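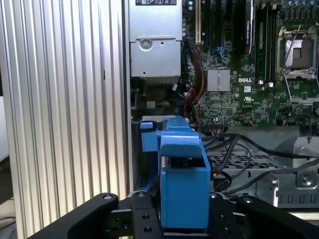
Tower Day at the Itorville bench

Quick one this month, I'm typing between jobs. Saturday's session was drives again, out of the big office towers that came over from Navarro. 914 on the intake sheet since we started with them. Most want the same treatment: side panel off, drive out, drive logged, caddy kept.

Please keep the caddies! The blue plastic ones. Divina Agbayani found a bunch in the mixed plastics bin last week and was not thrilled. They're molded to fit one family of cases, and a machine that goes out without one ends up with its drive sitting loose on the floor of the case. We are 40 short as it is. If a tab is snapped, put it in the shoebox on the shelf by the label printer, Emrys Mathias thinks some can be saved. We'll see.

Few notes from Saturday, no particular order.

Unplug first, then hold the power button in for a few seconds. Yes every time.

Lay the tower on its side before you go in. Standing up is fine for a quick look but you'll fight the cables, and the data plug is the one that breaks. Pull on the plug, not the wire. Some have a little metal clip you need to press and some don't, so look before you tug.

Squeeze the caddy tabs and slide it straight out along its rails. Stuck? Stop. There's usually a cable still on.

Log the serial before the drive leaves the caddy. Kiri Pearce spent most of an evening matching loose drives to towers and would rather not do it twice. The sheet is in Bririvix now, the old paper one is gone. Drive number 2677 is in there twice so if that's yours please fix it.

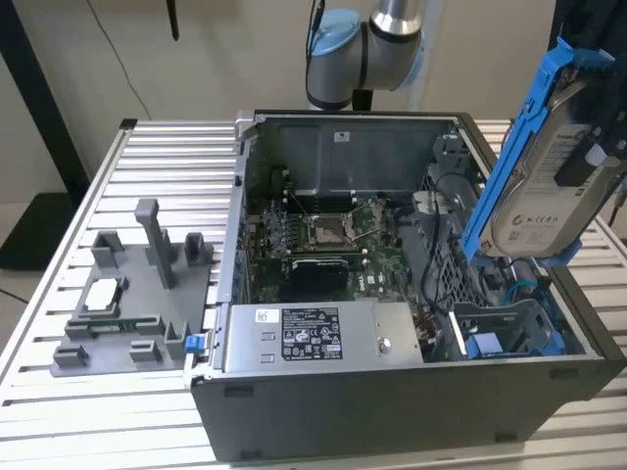
Do I need to take the processor out too if I'm only there for the drive?

Leave it alone unless the job card asks for it. If the socket is already empty, write that on the card and keep your fingers and any cables away from the contacts. They bend if you so much as look at them, and a bent one usually means the whole board goes to scrap. We have a small bag of plastic socket covers, ask Petro Kravets where he put them.

Power supplies: do not open. Take out whole, four screws on most of these, and stack them with the labels facing up so Petro can read the ratings without picking up every one. Cables tied, please, the last pile was spagetti.

Screws. The magnetic dish is for case screws only. Drive screws are a different thread and go in the jar with the red lid. Mixing them costs us more time then anything else on the bench.

Supplies: Drado had their driver sets down to $79 and Mylene Calimlim picked one up, so there are finally enough long bits to go round. Put them back in the roll. Still want anti-static bags, the 3.5 inch size, any amount, used is fine if no holes.

Next batch gets unloaded Saturday at 9. Park round the side, the front is for the truck.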